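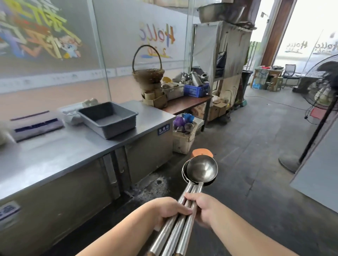 **Stovon Cycling Club – Trails and Routes Section**

1/ The Trails and Routes Section wishes to inform members of changes to the Skustance loop, which reopens to club rides in February. Please read the whole thread before putting your name down for a place.

2/ The lower bridleway has been resurfaced between the ford and the Kokkonen gate. The landowner has asked that riders keep to the stone surface and stay off the grass verge on either side, where young hedging has been planted.

3/ The old descent through the larch plantation remains closed. Felling is still under way there and the barriers are to be respected at all times, including in the evening when the machines have stopped. Members who have the old route saved on a device are asked to delete it.

4/ In its place, rides will use the forestry road to the east. This adds 4 miles to the loop and a steady climb of moderate gradient. The surface is firm, but there is loose gravel on the outside of the two upper bends.

5/ Group sizes. No ride on the loop will leave with more than six riders for each leader. Where numbers are higher, the ride will be split at the car park and the second group will set off once the first has cleared the gate.

6/ Shufen Pan will lead the steady group and Shengli Jiang the faster one. Both leaders know the new line well. Riders who are unsure which group suits them should speak to Shufen before the start – it is far easier to move up a group later in the season than to be left behind on the climb.
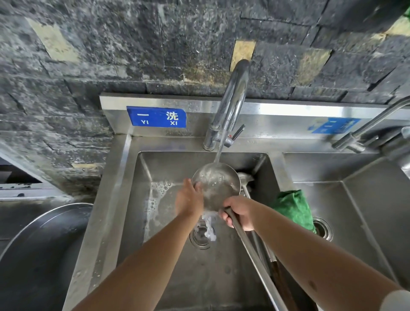
7/ Leaders will carry a pump, a chain tool and a first aid kit. They will not carry spare inner tubes for other people. Each rider must bring a tube of the correct size for their own wheels, along with tyre levers and enough food and drink for the full distance.

8/ Bicycles will be looked over at the start. Brakes must work front and rear, bar ends must be plugged and tyres must be suited to gravel and mud. A leader may turn away any machine that is not fit to ride, and that decision is final on the day.

9/ Helmets are compulsory on all club rides. Lights are required for any ride that leaves after 3 pm, whatever the weather, and should be fitted before the group moves off.

10/ Horses use the lower bridleway every day. Please slow to walking pace, call out in good time and wait for the rider to answer before passing. Bells are welcome, although some horses dislike them, and a spoken greeting is usually kinder.

11/ The Nekov bridge has been repaired and is open once more. The boards are narrow and become slippery in rain. Riders are to cross one at a time, and those at the back of the group should wait on the near bank until the person in front has left the boards.

12/ Several members have asked about the short cut behind the reservoir. It is a footpath and there is no right to cycle on it. The Section has written to the landowner to ask whether permission might be given, and has not yet had a reply. Until one arrives, please do not ride there.

13/ Parking. The upper car park is shared with anglers and fills early. Members are asked to use the lower one beside the chapel and to leave the space in front of the chapel gate clear. Sharing lifts from Stovon is encouraged, and offers of spare rack space may be posted beneath this thread.

14/ Guests may join one ride before taking out membership. They must be introduced to the leader at the start and must give the name of a person to contact in an emergency. Guests under the age of eighteen must ride with a parent or guardian.

15/ The revised route file has been placed in the members' area. The earlier version, marked "Skustance winter", sends riders through the closed plantation and should not be used. Paper maps may be had from Shengli Jiang on request.

16/ Correction to post 4: the loose gravel is on the inside of the two upper bends. The leaders have been told, and the note in the route file has been changed to match.

17/ Questions about the loop may be sent as replies here or raised with either leader before a ride. The notice on the spring hill rides will follow in a separate thread.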